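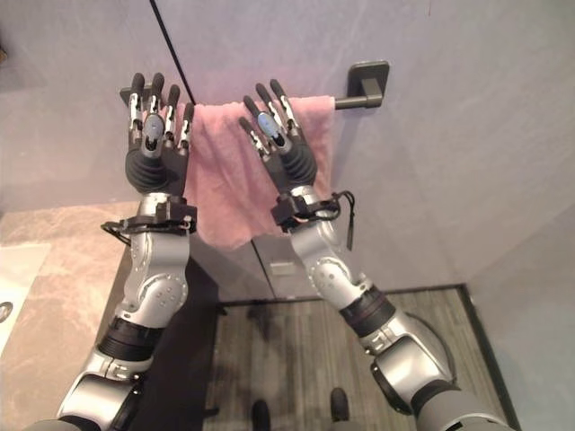
図1 タオル掛けの前で両手を上げた姿勢(頭部カメラから)

共同工房 双腕ロボット製作 進捗報告
2025年12月2日
報告者:Nelu Costache
宛先:Griver 助成担当 Szymon Krawczyk 様

いつもご支援をいただき、ありがとうございます。前回の報告のあとに進んだこと、まだできていないこと、予算の状況をお知らせいたします。

1.作業の目標
この期間の目標は、洗面所でタオルを取り、もとの棒に掛け直す動作です。図1は、つかむ動作に入る前の準備姿勢です。両手の指を開いて上に伸ばし、タオルのすぐ手前に置きます。この姿勢を基準として、すべての試行をここから始めることにしました。

2.手と腕の組み立て
左右の手の組み立ては終わりました。手首の配線は黒いバンドでまとめてありますが、左側にケーブルの輪が残っており、右側にも短い線が垂れています。タオルの布に引っかかる心配がありますので、次の作業で短く固定し直します。担当はRadosław Kołodziejです。
親指の水色のパッドは、二回目に作ったものを使っています。一回目のものは厚すぎて、指を閉じたときに人差し指と当たりました。

3.試行の結果
タオルをつかんで棒から外す動作を21回行い、そのうち12回は最後まで成功しました。失敗の多くは、右手が先に布を引いてしまい、左手の側に布が残らなかったことが原因です。左右の手の時間差を小さくするように、Ilir Vlachouが制御プログラムを直しています。
掛け直す動作は、まだ安定していません。布の端を棒の向こう側へ送るところで止まることが多いです。この部分の成功率は、数字として報告できる段階ではないと考えております。

4.カメラの見え方
準備姿勢では、左手の指が棒の左端を隠します。タオルの左右の一部も手の後ろに入ります。そのため、棒の位置は手を上げる前に一度測り、その値を覚えておく方法に変えました。手を上げてからもう一度測る方法も試しましたが、値が大きくずれることがありました。壁の明るい灰色と暗い色の棒は区別しやすく、認識に特別な目印は使っていません。

5.予算
この期間の支出は1,023ユーロでした。計画は1,000ユーロでしたので、23ユーロの超過になります。超過した分は手首のケーブルの買い直しによるもので、工房の会費から支払いました。追加のお願いはございません。領収書の写しは別の便でお送りいたします。

6.次の予定
1月の末までに、次の作業を行います。
・手首のケーブルの固定
・左右の手の時間差の調整
・掛け直す動作の試行と記録
・厚さの違うタオルでの確認

一つご相談があります。Codarauの工房からも見学の希望が来ております。助成の条件では、外部の見学には事前のご承認が必要と理解しておりますので、可否をお知らせいただけましたら幸いです。日程は先方と調整中です。

ご不明な点がございましたら、私までご連絡ください。どうぞよろしくお願いいたします。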